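Ticket 600: Gripper loses sync with hand controller during bag-sorting demonstrations
Status: Open, awaiting retest
Opened: 22 October 2019
Reported by: Sowmya Devadiga
Assigned to: Hüsnü Avcı
Site: Marar
Software: Prarelix teleop client

Summary
When the operator closes the hand controller on a soft bag, the gripper command and the measured finger position drift apart. The client then drops the recording with "leader/follower mismatch". Rigid items do not trigger it.

Steps to reproduce
Start a new recording with the arm at home. Move to the turquoise basket of fertiliser bags, approach one from above, close on a fold and lift. Hold the trigger fully closed and carry the bag clear of the others. The mismatch warning comes up during the carry and the episode is marked bad.

What I have tried
Restarted the client and the arm controller. No change.
Recalibrated the trigger end stops. Warnings came later in the carry but did not go away.
Swapped to the spare hand controller from the Sarıgül bench. Same fault, so I have ruled out the trigger sensor.
Taught the same motion by hand-guiding, with the gripper on its push button. No fault in 38 episodes.

The bags are awkward to grip. The material creases and the contents shift, so the fingers settle at a different gap each time. The wrist view below is from the remote-control set, with the orange 草木灰 bag in the grip and the urea and dark green bags behind it.
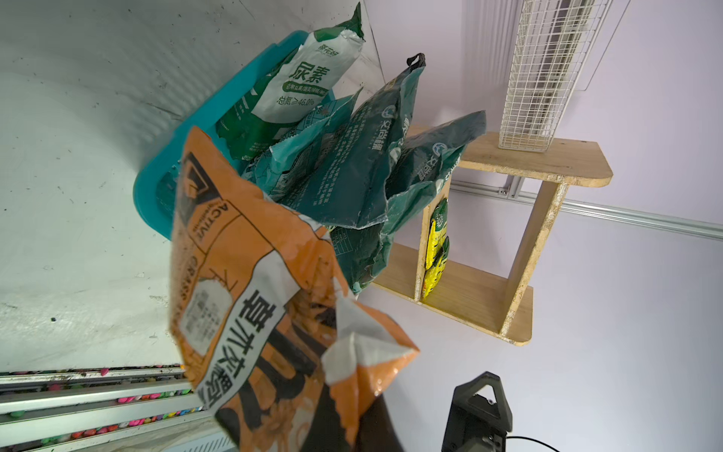 Hermenegildo Nava: Check what you are logging as the action. If it is the raw trigger value, the command goes to fully closed while the fingers stop on the bag, and the difference grows with the thickness of the fold. The client compares the two and has no idea there is an object in between. Hand-guiding does not show it because the push button writes the measured position back as the command. I would not train on the two sets mixed until this is sorted.

Sowmya Devadiga, reply
Confirmed, the action field holds the raw trigger value. The mismatch limit is set to 9 mm in the site config. Thin folds stay under it and thick ones do not, which fits what I see. I can raise the limit, but then a real loss of sync would also pass.

Hüsnü Avcı, reply
Leave the limit alone. Please do the following:

1. Set gripper_compare to "on_motion". The check is then skipped while the fingers are stalled and the current is above the hold threshold.
2. Log both values, trigger command and measured position, as separate fields.
3. Tag the hand-guided episodes with their source. Do not delete them.
4. Re-record one short batch by remote control with the same basket and the same operator.

Item 1 needs client build 2 or later. The Marar machine was last updated in September and may still be on the old one. If the option is missing from the config page, update before doing anything else.

Sowmya Devadiga, reply
The option was missing. Updated, and it is there now. Both fields are being written. One thing on the hold threshold: the default was tuned on the Grumico fingers and ours have softer pads, so a light grip on a fold does not reach it and the check still runs. Do I lower the threshold or ask the operator to squeeze harder?

Hüsnü Avcı, reply
Lower the threshold. If the operator changes the grip to suit the software, that ends up in the demonstrations as well. Take it down in small steps with an empty gripper closing on itself, then on a bag, and attach both current traces. Tülin Coşkun has write access to the shared config and can merge the value once the traces are in.

Next action: Sowmya Devadiga, threshold traces and retest batch.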